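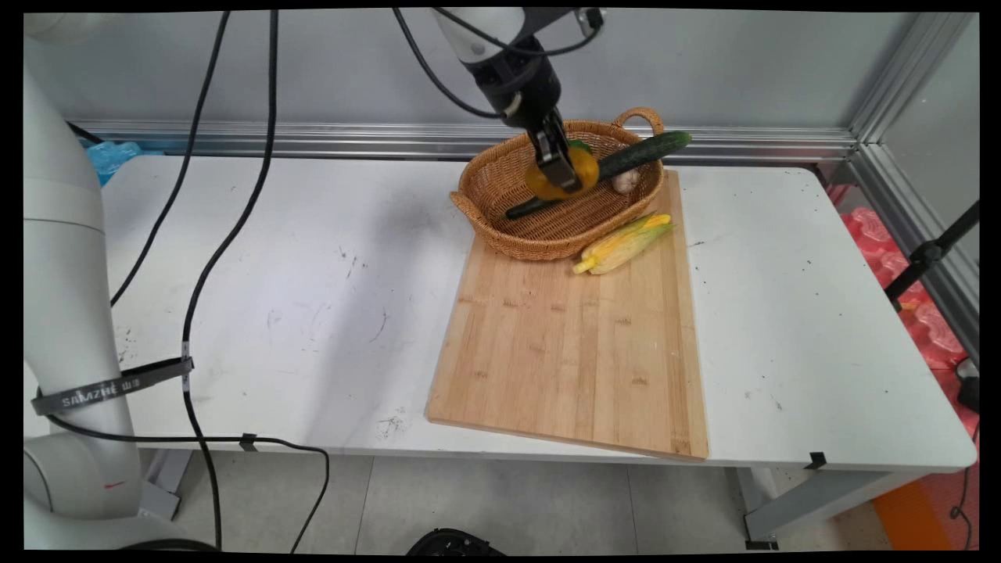
The yellow pepper and the basket, with the cucumber and the garlic already in.

September, getting on for seven in the evening

I have had my tea and I ought to be reading, but I want to get today down while it is fresh, as I know how quickly these lab days run into one another. We have been on the vegetables again (I dream about sweetcorn now, I really do) and at long last I have a number I am rather fond of.

The question, for whenever I read this back and have forgotten, is whether the arm does better when it learns from a great heap of demonstrations or from a smaller heap chosen with a bit of care. The full Illon set has 867 of them, every one driven by hand by one or other of us over the summer, and my poor wrists remember most of it. Out of those I picked 250, going through them in the evenings with a pot of tea and keeping only the ones where whoever was driving went straight to the vegetable, took hold of it once and carried it over without dithering. A lot of mine went out. I dither terribly, especially over garlic.

Then we trained the same model twice, once on everything and once on my little selection, and gave both the same list of starting layouts. The big set managed 141 good placements. The small one beat it by 2! I laughed out loud and then went and made myself sit down, as a difference that size could vanish if you sneezed near it. What it does seem to say is that we threw away most of the data and were no worse off, and that is a lovely thing to be able to write after a summer of driving.

The pepper is the one I like watching best. The model trained on the full set tends to hover over it, moving a little left and a little right, and I am almost certain it has picked that up from me. The other one simply comes down and takes it. Neither is much good with the corn, mind you. The husk slides about under the fingers and the whole ear turns, and I wrote "corn rolled" so many times in the Mollah log that I started putting just a C.

I did have a worry on the way home, and I had better put it down too. I chose the demonstrations by eye, and I chose them knowing what I hoped for. Someone at Stonwood is bound to ask how another person would pick the same 250, and at present I have no answer beyond "they looked tidy". So tomorrow I shall try a plain rule - length of the path, number of times the gripper opens and closes - and see how far it agrees with me. If it does, splendid. If it doesn't, I suppose I shall have to find out what my eye was up to all those evenings.

Must also buy another pepper, a firm one, and send the Pamia people their copy of the layouts, which I promised them ages ago. Bed early if I can manage it.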